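The Case for Fewer Toys on the Floor

Last July my sister-in-law moved her two kids into a smaller house in Wirkthorpe, and I spent most of a long day carrying boxes. A lot of them were toys. There were boxes of plastic food, boxes of track with no trains, a box marked "misc kids" that took two of us to lift. Somewhere near the bottom of the truck was a bag of plain blocks, and when we took a break the kids sat in the driveway and played with that bag until it got dark.

I have been thinking about it since, and I have come around to an opinion that some of my friends find sour. I think most children in comfortable homes own far too many toys, I think most of the toys are too finished, and I think adults are the ones who need to stop.

By "too finished" I mean a toy that has already decided what it is. A plastic fire truck with a button for the siren is a fire truck. It will be one tomorrow. A child can push the button, and then push it again, and then there is very little left to do except wait for the batteries to die. A block can be a fire truck in the morning, and at lunch it can be a sandwich. The child does the work, and the work is the fun part.

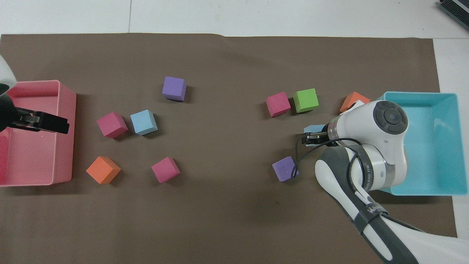 I am not the first to say so. Teresa Lobo ran a small preschool two streets over from me for many years, and she was strict on the subject. She had one low shelf per room. When something new came in, something old went to the closet, and it might come back in the winter or it might not. Parents on the tour would ask where the rest of the toys were. She would tell them that was all of them, and move on to the bathrooms.

What I noticed when I used to drop my son off there was how long the kids stayed with one thing. At our house he went from toy to toy like a man looking for his keys. At Teresa's he could spend a whole morning moving blocks from one side of a rug to the other and back. I asked her once whether he was bored. She said he might be, and that he was managing it.

That answer annoyed me for a week. I had been treating boredom as a spill to be wiped up. If he whined, I found him something. If he whined at the store, I bought him something. By the time he was four we had three bins in the living room, two in his bedroom and a hammock for stuffed animals, and he still told me every afternoon that there was nothing to do. I now think he was telling the truth. When you have to dig through a bin to find the one piece you want, and the piece that goes with it is in another bin, and half of both bins belongs to sets that lost their main part a year ago, there really is nothing to do.

So we cut back. I wish I could say we did it gracefully. We did it badly, over one weekend, with too much talk about children who have nothing, which he was too young to follow and which made him cry. If I were doing it over I would skip the speech. I would take half the toys away while he was asleep, put them in the basement, and say nothing unless he asked for one. He asked for two things in the first month. One was a rubber lizard. The other was a toy phone, and he lost interest in that by dinner.

What stayed out was a bin of blocks, a bin of animals, crayons, some cars, a ball and a pile of cardboard. I would defend every one of those. Blocks most of all, and I don't much care what kind. Hardwood ones are lovely and cost too much. Foam ones are light and quiet, and they don't hurt when they get thrown, and they will get thrown. Offcuts from a lumber yard do fine if you sand them. The thing that matters is that they are plain and that there are enough to build with, and "enough" is a smaller number than the companies would like you to believe.

The companies deserve some of the blame here. I have a catalog from Dresero on my kitchen counter right now. Dresero makes decent things, and I have bought some of them. But the block set in the catalog comes in a size called Starter, with 100 pieces, and the word "starter" is doing a job. It tells you that you have begun something and had better keep up. The largest set has 2,000 pieces and comes with its own cabinet. I cannot picture the child who needs this. I can picture the parent picking it up off the floor at nine at night.

Azevedo, which sells mostly to schools, goes the other way and gives every object a purpose. Their blocks come with cards. The cards tell the child to copy a pattern, and there is a booklet for the adult that explains which skill each pattern builds. I don't doubt that the skills are real. Sorting by color is worth learning, and so is picking up a small object and putting it where you meant to put it, and doing it again. But children get to all that by themselves if you leave them alone with the blocks and something to put them in. Give a toddler a container and some objects that fit in it, and the lesson plan writes itself without a booklet. 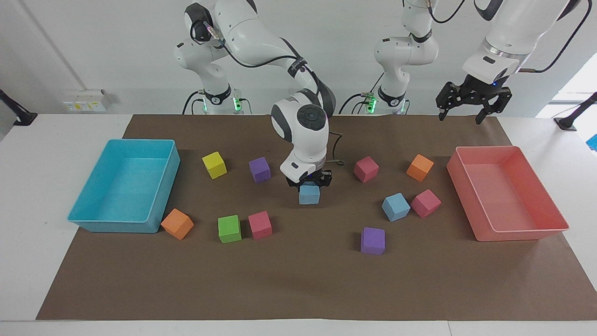

There are fair arguments against all this, and I have heard most of them at my own table.

The first is that it's easy to preach about fewer toys when you can afford more. True. A family that has saved up for one big bright plastic kitchen does not need me to call it too finished. I am talking to people like me, who buy a toy at the drugstore because they feel guilty about working late. If you recognize that, I mean you. If you don't, carry on.

The second is that some children need particular toys. Also true. A neighbor's daughter has a hard time using her hands, and the lights and buttons I complain about are the things that get her reaching. Her therapist picked them out for good reasons. A general opinion about toys should give way to a child who is actually in front of you.

The third is grandparents. I have no answer to grandparents. We asked mine and my wife's for books or for a trip to the pool, and for one birthday they went along with it. The next year they sent a Beltska garage with an elevator in it. It stands as high as his chest. I will admit he likes it, and I will admit that after the first week he stopped using the elevator and began filling the upper level with blocks, which is closer to my side of the argument than theirs. My father-in-law sees it differently.

The last objection is the one I take most seriously. It says that parents who clear out the toys are often doing it for themselves, for the look of the room, and dressing it up as good for the child. I have seen those rooms. Everything is beige and there is one wooden rainbow on a shelf that must not be moved. That is a decorating choice, and the child living in it would be better off with the mess. A room with few toys should still look used. There should be blocks under the couch. If a tower has been standing in the hallway since yesterday and people are stepping over it, leave it there.

I don't have a rule for how many toys is right. Teresa had her one shelf, and she had training and a closet with a lock. What I do at home is watch what gets picked up. If something has sat for a season, it goes to the basement. If it sits in the basement for another season, it goes to the church sale, and I don't ask permission. My son is seven now and has begun to notice. Last month he asked me where the dump truck went, and I told him, and he thought it over and asked if he could have the box the new toaster came in.

My sister-in-law still has four of those moving boxes taped shut in her garage. She says she'll get to them before school starts. I told her to leave the tape on.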